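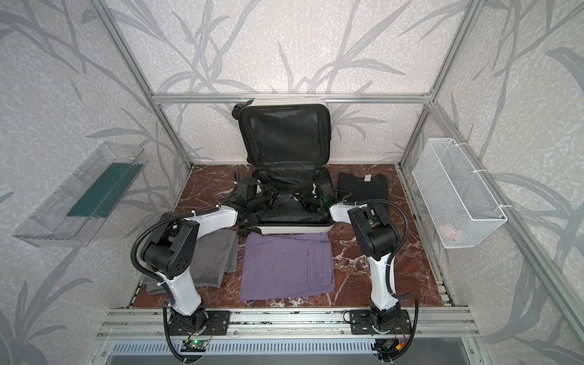

Every spring my church bulletin fills up with flyers for summer music camps, and every spring I read them with a pencil in my hand. I played bass in a worship band for years and I still fill in when somebody is sick. I like these camps more than I let on. What I don't like is the promise that a teenager will come home "ready to lead."

Ready to lead what? The flyer for the Covero summer intensive says students will be equipped to lead worship in their home congregations after one week. My niece went. She came back with a T-shirt, a sore throat and a set list of songs our congregation has never sung. She had a wonderful time. She was not ready to lead anything, and it was unkind to tell her she was.
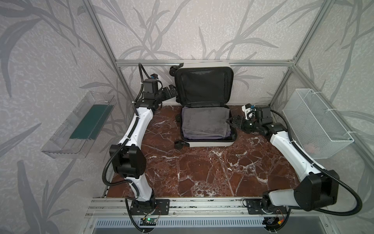 Theodora Lindqvist-Hale

I should say what the week costs. Ours charged 142 dollars as a deposit, and the whole bill, with room, meals and the "artist materials fee," came to 2,033 dollars. Our church paid part of it out of the youth budget. That same budget had no money for a new set of drum heads, which we had been asking for since August. So one student got a week of stage lights, and the kids who stayed home got a snare that sounds like a cereal box.

The people who run these programs will tell you it isn't about the stage. Then look at the schedule. At Covero the students spent 3 hours a day on the final concert and 2 on everything else put together, including theory, sight reading and the one class I would have paid for, which was playing quietly behind someone who is praying. That class met in a hallway.

I taught for a while at a smaller program out at Husar, in a college building that smelled of floor wax. We had no fog machine. Students were paired with an older player from a local church, and they sat beside that person at a regular Sunday service with a real congregation, some of whom sang flat. A few of the kids were bored. One guitarist told me it was the worst part of his week. Fine. Most Sundays in most churches are going to look like that, and he may as well find out at sixteen.

Husar has since been folded into the bigger Drader program, and I'm told the Sunday visits are now "optional." I know what optional means to a sixteen-year-old.

Supporters say the big concert is what keeps teenagers interested, and that without it they would drift off to something else. Maybe. I have heard this argument for years and have yet to see anyone check it. How many of last summer's campers are playing in their own church this winter? I asked Drader and got a nice letter back with no number in it. I asked Ulov, the church network that sends them most of their students, and they said it wasn't something they tracked.

They should track it. If a church is going to spend youth money on this, the camp ought to call the church in the spring and ask one question — is the kid still playing? I'd also like the home music leader to get a page of notes on each student, written by whoever taught them, saying what to work on next. My niece's certificate had her name spelled wrong and a picture of a dove.

She's signed up to go again. I'm driving her.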